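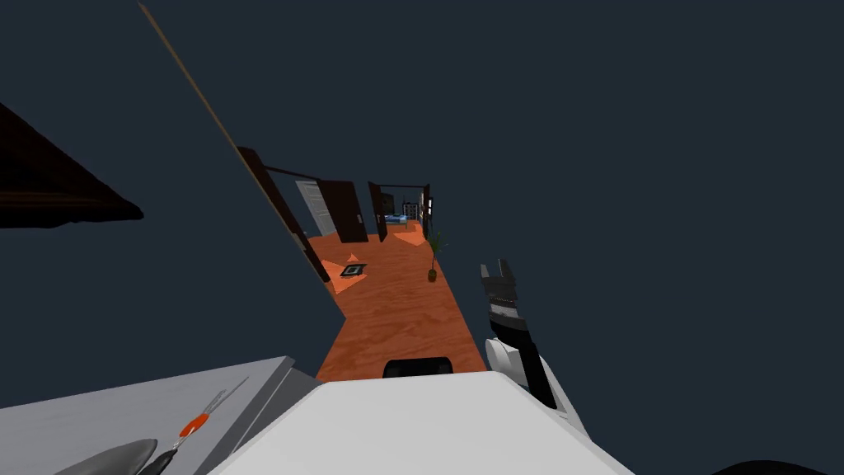 Does the Prurken floor mop work on sealed wood? Fine on sealed wood, streaky on anything waxed, and keep it well away from bare boards.

Prurken Flat Mop, 3 stars
2019-03-19

Bought it last August, $70 with two pads. Replaced a Flillosar string mop that left puddles everywhere. So the bar was low.

Good stuff first. Head is wide, gets under the couch without moving anything. Handle twists to lock, stays locked. Pad comes off with your foot, no bending. Dries quick if you wring it hard, and I mean hard.

Now the bad. The bucket. Wringer slot is too narrow so the pad bunches up on one side and you have to pull it out and start over. Every time. Also the bucket handle pinches. Wrote to Prurken, got a form reply, then nothing.

Pads: they say 228 washes. Mine started fraying at the corners way before that, and I never used fabric softner. Replacement pads from Prerkitley fit ok, a bit loose at the velcro, cost less. Would buy those again.

Cleaner matters more than the mop imo. Used the Pešek soap, half a capful, warm water. Anything more and you get a haze in the hallway when the light comes in low. Took me two weekends to get rid of it.

Tile: great. Grout lines, meh, still need a brush. Stairs: forget it, head is too big, I do those by hand.

The listing had 1,033 reviews when I ordered and most were five stars. Dunno. Maybe thier buckets were better.

Keeping the mop, using my old bucket. If they sold it without the bucket for $20 less I'd give it four.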